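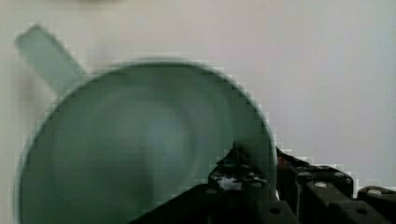

Green mug, see-through.

Privora pop-up rounders set – club review

Bought one of these for our Sunday social group at Nelness rec. We're mixed ability, mostly adults, a few teenagers who throw harder than anyone. Had it six weeks now so here goes, typing this before work.

What you get: four posts with weighted bases, two bats (one wooden, one aluminium), two soft balls, one proper ball, a roll of flat markers for the bowling and batting squares, carry bag. Paid 46 quid from Kastbridge Sports. Came quickly, no complaints there.

Posts. The best bit by a mile. They're bendy, so when someone runs flat into second nobody ends up winded. Bases fill with water or sand. Use sand. Water ones crept about on the short grass and one leaked in the boot of my car. Filler cap is a fiddly little thing, do it up with a coin.

Bats. Wooden one is lovely, nice weight, decent grip tape. Aluminium one rings like a saucepan and stings your hands if you catch it near the end. Most of ours queue up for the wooden one now, which slows the game down a bit. Ended up bringing my old Panasiuk bat as a third.

Balls. Soft ones fine for beginers and for warm-up catching. Gone a bit egg shaped after about 20 hours of play but still usable. The hard ball is good, stitching still tight.
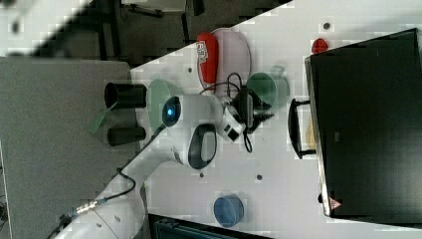 Can't agree on the soft balls, wrote one member of our group chat when I posted a draft of this, they're the reason half of us came back after week one. Fair point. Would still like them to stay round.

Markers are rubbish though. Thin rubber, curl up at the corners in the sun, slide when it's damp. Someone skidded on one while batting, no harm done but we've used chalk spray ever since. Privora sell thicker ones seperately, which is a bit cheeky.

Bag is big enough, just. Posts have to go in first, then bats, then everything else. Zip is OK. Shoulder strap is narrow and with the bases full you won't want to carry it far – empty them or bring a trolley.

Setting up takes me five minutes on my own. Instructions are one sheet with the pitch layout on the back, clear enough, laminate it or it'll be mush by October.

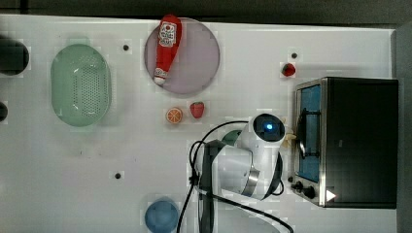 Worth the money?

Yes for a social group or a work do. Maybe not for a league side, you'd want better bats and you'd bin the markers on day one. Posts alone are worth 28 of it to me.

Four out of five. Would be higher with decent markers and two wooden bats.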